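How to Trace a Mine Worker in Old Colliery Records

Start with the name of the pit, if you have it. Families often remember the village and not the mine, so look at a map from the right years and write down each pit within walking distance. At Turnby there were two, and men moved between them whenever one was on short time.

Next, check the yearly lists of mines. They give the owner, the manager and the number employed below and above ground. A pit with 600 men will usually have left more paper behind than one with 24.

Then go to the county archive and ask for these:

Signing-on books
Accident and compensation registers
Wage sheets
Rent books for company houses

The Turnby signing-on books hold some 3000 entries, and Guangming Shao's index covers the first 84 pages. Search under every spelling you can think of – clerks wrote what they heard.

Copy the job title exactly as written. A hewer, a putter and an onsetter did different work and were paid at different rates.

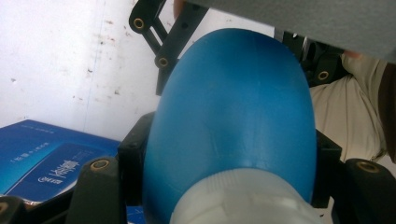 If the wage sheets are missing, try the union branch minutes. Sick pay claims give the man's name, his lodge number and often the seam he worked in.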